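Two arms, one lid: arms fight each other when both hold a stiff part
Kernero forum > Control and planning

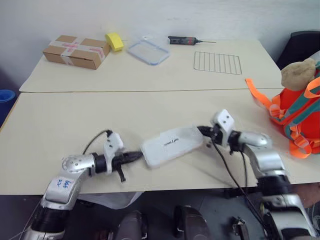
Both grippers on the lid, right end higher than the left.

fomow_dev
Running the Kernero bimanual stack, release 8. Each arm has its own impedance controller and gets its own pose target from the planner. Single-arm work is fine. Once both grippers close on the lid, the wrist force estimates climb until one arm trips. 218 lifts logged so far, the same pattern in most of them. Lowering stiffness delays the trip and makes the tilt worse. Is there a recommended way to couple the two?

trotby
You have closed a kinematic chain and are commanding both ends independently. Any error in the base-to-base transform goes straight into the lid as internal force. Recalibrate first. What residual do you get?

fomow_dev
Calibration was redone in October with 869 poses. Residual is under 2 mm across the near table, worse towards the right arm's reach limit.

pavliuk_k
2 mm is plenty to trip on at default stiffness. I disagree that calibration comes first, though. Plan for the object: one target for the lid frame, both gripper poses derived from it at grasp time. Then control internal force separately along the line between the grippers, with a low gain.

trotby
That only works if the grasp transforms are right. With a translucent lid the depth is mostly holes, so his grasp estimate will be poor.

pavliuk_k
He doesn't need depth for it. Read both gripper poses from the encoders after closing and freeze the relative transform. The base error is absorbed at that point, at least locally.

trotby
Locally, yes. Rotate the lid through 40 degrees and it comes back.

fomow_dev
Tried the frozen transform this afternoon. Peak internal force is down by half on straight lifts. Rotations still trip, as trotby said. The log is 2,137 lines if anyone wants it.

pavliuk_k
Post the part from gripper close to trip. Also check that both controllers share a clock. Mine were one cycle apart and it looked much like this.

fomow_dev
Separate clocks at the moment. Will change that and rerun the rotations.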